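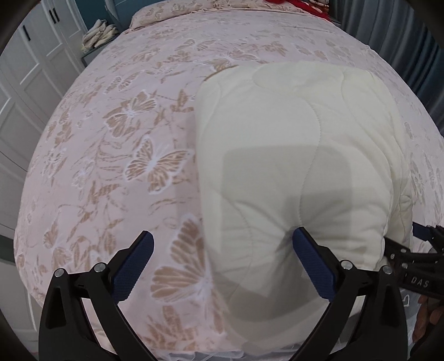 Celeste Quezada collects examples for a learning system, and most of them come from bedrooms. She began at Vorell in April, and her team has now 636 recordings of bedding, made with hand-held grippers in the homes of people in Allville. "Cloth is the hard part," she told me. "A cup has one shape. A thick quilt, folded, gives a little dent where the pad touches it, and the creases go out from there. I want the system to meet this many times."

Her colleague Ignacio Durán reviews the recordings in the evening. He removes some 400 seconds of waiting from a normal day - phone calls, doorbells, people looking for a pillowcase. I asked him if he also removes the mistakes. "No, I keep them if the person corrects them," he said. "The correction is useful to us."

Quezada would like more homes with small rooms, where one must work close to the wardrobe. She is still looking for them.

We use cookies to improve your visit. Accept all | Manage settings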